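Die Tür zu Kevin Lynchs Wohnung klemmt ein bisschen, und bis man im Flur die Schuhe ausgezogen hat, steht der Tee schon auf dem Fensterbrett. Es ist ein grauer Sonntag im Oktober, unten fährt die Straßenbahn vorbei, und Lynch entschuldigt sich für den Kuchen, der ein wenig zu dunkel geraten ist. Er schmeckt trotzdem wunderbar, und ich nehme im Laufe des Nachmittags zwei weitere Stücke.

Lynch repariert Füllfederhalter. Gelernt hat er das nie richtig, jedenfalls nicht mit Lehrvertrag und Prüfung. Sein Geld verdiente er lange als Schriftsetzer, später in der Druckvorstufe bei Burkley, und als die Abteilung geschlossen wurde, war er Ende fünfzig und hatte auf einmal sehr viel Zeit. „Ich habe erst einmal den Keller aufgeräumt“, erzählt er, „und da lag in einer Zigarrenkiste der Halter von meinem Großvater. Ein Sekiguchi, schwarz, mit einem Riss in der Kappe. Die Tinte darin war eingetrocknet wie Teer. Ich habe ihn drei Tage lang in lauwarmes Wasser gelegt und jeden Abend nachgesehen, ob sich etwas tut.“

Es tat sich etwas. Am dritten Abend lief das Wasser blau, und Lynch, der bis dahin mit Kugelschreibern vollkommen zufrieden gewesen war, schrieb seiner Schwester einen vier Seiten langen Brief, in dem es, wie er sagt, um gar nichts ging.

Seitdem kommen die Halter mit der Post. Manche in gepolsterten Umschlägen, manche in Socken gewickelt, einer einmal in einem ausgehöhlten Brötchen, das zum Glück schon sehr trocken war. Lynch legt zu jedem eine Karteikarte an: Hersteller, Füllsystem, Schaden, und dann in einer letzten Zeile das, was ihm die Leute dazu schreiben. Diese letzte Zeile ist oft die längste. „Da steht dann, dass die Mutter damit die Einkaufszettel geschrieben hat. Oder dass der Halter beim Umzug unter die Räder gekommen ist und man sich seitdem Vorwürfe macht. So etwas wirft man doch nicht weg, das gehört für mich zum Stift dazu.“ 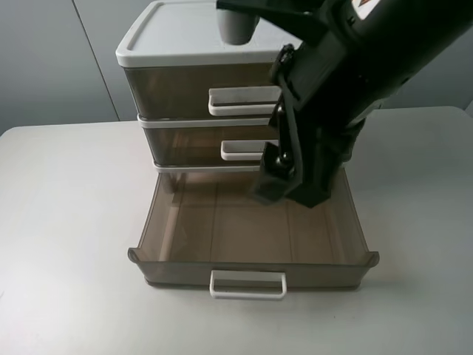

Über die Ordnung beim Arbeiten kann er lange reden, und er tut es gern. Eine Feder gehört zu ihrem Tintenleiter, eine Kappe zu ihrem Schaft, und wer zwei Halter gleichzeitig zerlegt, ist nach seiner Meinung selbst schuld. In den ersten Monaten hat er das natürlich gemacht und einer Lehrerin aus der Nachbarschaft einen Halter zurückgegeben, in dem die Feder eines anderen saß. Sie hat es nicht bemerkt, er konnte trotzdem schlecht schlafen und stand am nächsten Abend wieder vor ihrer Tür. „Sie hat gelacht und mir einen Schnaps angeboten. Aber seitdem mache ich immer nur einen auf.“

Ich frage ihn, was am häufigsten kaputtgeht. Die Antwort kommt schnell: Tintensäcke bei den alten Modellen, Dichtungen bei den Kolbenfüllern und verbogene Spitzen bei allem, was einmal vom Schreibtisch gefallen ist. Bei einem Verkstead aus den Sechzigern ist es fast immer der Kolben. Die Dichtung dafür dreht ihm ein Bekannter in Sastska, je nach Laune und Jahreszeit dauert das eine Woche oder den halben Winter. Lynch hat Geduld, seine Kundschaft meistens auch. Roughly gerechnet, sagt er und muss selbst über das Wort lachen, das ihm von seinem irischen Vater geblieben ist, seien es inzwischen 600 Halter gewesen.

Reich wird er damit nicht. Für einen neuen Tintensack nimmt er kaum mehr als das Material, und die Spitzen richtet er Schülern umsonst. Einmal hat ihm ein Sammler 300 Euro für den Halter des Großvaters geboten. Lynch hat ihm Kuchen gegeben und ihn zur Straßenbahn gebracht.

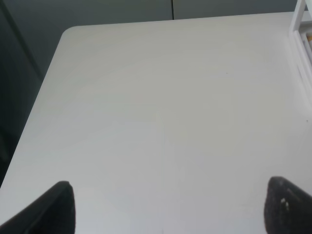
Eine Arbeitsfläche in mattem Weiß.

Gegen fünf wird es dunkel, und er knipst die Lampe an, um mir zu zeigen, wie man eine Feder ausrichtet. Man hält sie gegen das Licht und schaut durch die Lupe, ob die beiden Schenkel auf gleicher Höhe stehen. Dann drückt man ganz leicht mit dem Daumennagel, schaut wieder, drückt noch einmal. „Die meisten drücken zu fest, weil sie fertig werden wollen. Ich will ja gar nicht fertig werden, ich habe noch Tee.“ Ich darf es an einem alten Schulfüller versuchen und drücke zu fest.

Ob er selbst noch Briefe schreibt? Jede Woche einen, an die Schwester, die inzwischen mit Bleistift antwortet, weil ihr die Tinte immer auf die Bluse tropft. Er hat ihr angeboten, sich den Halter einmal anzusehen. Sie will ihn im Frühjahr mitbringen.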